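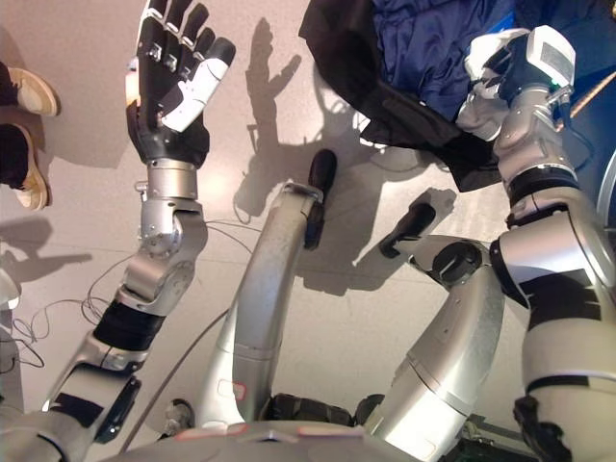
I canceled my sports package last night. It took 14 minutes on the phone, most of it hold music, and then a very nice guy asked me three times if I was sure. I was sure! There are no games. I'm paying for a channel that has been showing the same bowling final since the middle of last month, and I say that as someone who watched the bowling final twice.

Anyway, that got me thinking about how I ended up with this package to begin with, because it was never really for the big leagues. It was for Stameldale.

If you've read this blog for any length of time you know I follow a small soccer club in a small town that I moved away from a long time ago. Stameldale plays in a ground that holds 2544 people when the far bank is open, and the far bank is usually closed because of mud. For years the only way to keep up with them from here was a text feed that one fan typed in the stand, and if his phone died in the second half you found out the score the next morning. I loved that feed. He once wrote "goal I think" and then nothing for ten minutes.

Then Flunero came along and bought the streaming rights to the whole division, and suddenly every single match was live, in color, with a little clock in the corner. I signed up the first day. My wife came home and found me watching a goalless draw in heavy rain and I told her it was the best thing I had ever seen on a screen.

The catch was that Flunero only sold it inside a bundle. So to get Stameldale I also had to take motor racing, two kinds of fishing, a darts channel and something called Onetex Extra, which as far as I can tell is highlights of other channels. I've kept a note of what I actually watched on it all season:

1. Stameldale, every league match, plus both cup games (we won't discuss the second one).

2. Darts, more than I planned to. It's very good while you're folding laundry.

3. Onetex Extra, once, by accident, with the remote under my leg.
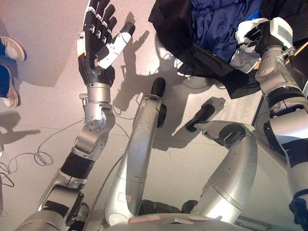
4. One evening of fishing. He caught nothing. I stayed for all of it.

5. The bowling final, see above.

So that's what I was paying for, and I was fine with it as long as number one was on the list. Take that away and it's a lot of money for darts.

What bugs me a little is how the whole thing has been handled. The season got suspended and Flunero sent an email with a big green button that said "Keep Enjoying Sports!" — no refund, no pause, just the button. A couple of the bigger services have let people freeze their accounts, or at least that's what folks are saying on the fan forum. With Flunero you can only cancel, and then you lose the old price if you come back. I asked the nice guy about that and he said he'd make a note.

I keep going back and forth about the clubs' side of it too. Stameldale gets a share of the rights money, and for a place that size it matters. The last home crowd before everything stopped was 1343, and there's no gate money coming in now at all. If enough people like me drop the package, does the share shrink next year? I'd guess so, although the club's statement didn't get into it. I ended up taking what I save this month and putting it toward a season ticket for a seat I'll sit in maybe once, in October, if there's a season by then and if I can fly. It's the seat by the stairs. My old seat!

In the meantime I've been digging through the old matches people have put up. There's one filmed from behind the goal where you can hear a kid ask for chips for the entire first half. The picture is terrible and the wind is worse, and we lose by two. I've watched it all the way through and I'll probably put it on again tonight.

If any of you have old tapes in a closet, please get them copied before they go bad. And if the guy who used to run the text feed is reading, I'd take a made-up match at this point. Just type "goal I think" and let me wonder.

Filed under: Soccer, TV & Streaming, Grumbling

Recent posts
The away kit is growing on me
Why I mute the halftime show
Mihăilă Park: a ground I still want to visit
Cup night, and why we won't discuss it
My streaming box froze in the 89th minute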